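4. What viewers write about when they write about the image

4.1 Material

The comments used in this section come from Bustance, a viewing site for short films where members can leave a written response after the credits. We took the 18 films in the Prata program, all of them by directors with no earlier screen credit, and collected every comment left on them up to the end of March. This gave almost 3,000 comments. Duplicates, comments in languages neither coder reads, and comments made up only of a star rating were removed, leaving 2,278.

Of these, 1,818 say something about how the film looks. We were generous in deciding what counted. "Beautifully shot" was enough, and so was a complaint that a night scene was too dark to follow. Comments that used a visual word in a general sense ("I see what the director was going for") were not included.

Comments were stored and tagged in Wirkex. Each one could carry more than one tag. The tags were color, light, framing, camera movement, camera height and angle, and texture, with a further tag for general praise or blame that named none of these. Deolinda Torres tagged the whole set. Graça Vieira tagged a portion of it on her own, without seeing the first set of tags, and the two coders then met to go over the cases where they differed. Most of the differences were between framing and camera height and angle, and we return to them in 4.3.

4.2 Color

Color was the tag used most often after general praise or blame. Viewers who mention it tend to do so early, often in the first sentence, and they tend to name single colors and not combinations. A typical comment on Gruresus, a drama set in a shared apartment over one night, begins "the yellow in the hallway" and then moves on to the acting. Very few comments speak of a palette. When the word does appear it is usually in a longer comment by a member who also reviews features.

Two habits stood out on a second reading. First, viewers remember the color of objects better than the color of rooms. Comments on Gruresus mention a character's raincoat and the sink far more than the walls, although the walls were repainted for the production and the director spoke about this in the note posted with the film. Second, viewers use everyday color names even when they are clearly reaching for something more exact. They write "a weird green" or "that blue, not navy." We coded these in the same way as plain color names, but they may deserve a study of their own.

Color comments are also kinder than the others. Where a viewer disliked a film overall, a remark about color was often the one good thing in the comment, placed at the end after a "but" or "still." Light works the other way. It is mentioned mostly when it gets in the way, as when a face cannot be made out.

4.3 Camera height and angle

Comments about height and angle were fewer and harder to code. Viewers have a settled vocabulary for closeness ("close-up" is used by nearly everyone) but not for height. The view from directly overhead is called a bird's-eye shot, a top shot, a god shot, a drone shot and "from the ceiling," sometimes for the same moment in the same film. "Drone shot" was used for interiors as well, so we could not take it as a sign that the viewer was thinking of aircraft.
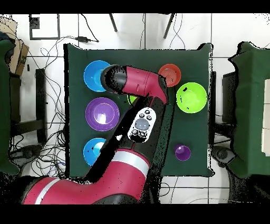
Figure 3. View from directly above: plastic bowls on a dark green cloth.

The coders at first disagreed on comments such as "I loved the table scene, like a painting." Torres read these as remarks on framing. Vieira read them as remarks on angle, on the grounds that the scene meant was the only overhead one in the film. We settled on a rule that the tag must rest on words in the comment, so that a reader with no access to the film would reach the same decision. Under this rule the comment above is tagged as framing only. The rule makes the tag for height and angle smaller than it would otherwise be, and the figures for it should be read as a low estimate.

Where viewers do give an opinion on overhead shots, they are split. Some find them calm or orderly. Others call them showy, and this second group often links the angle to the director's lack of experience: "film school," "trying everything once," "portfolio piece." The same link is rarely made for color, even when the color is strong. It seems that viewers treat an unusual angle as a choice made by a particular person, while an unusual color is more often put down to the world of the film.

4.4 Limits

Members of Bustance choose which films to watch, and those who leave comments are a small part of those who watch. We know nothing about their age or training beyond what they say themselves. The site also shows earlier comments beside the box where new ones are typed, and some phrases clearly spread from one viewer to the next. "The yellow in the hallway" is one of them. Its first use was on a Wednesday evening, a few hours after the film went up, and later comments repeat it word for word. We kept these repeats in the set — removing them would have meant judging who had read what — but they raise the share of color comments for Gruresus in particular.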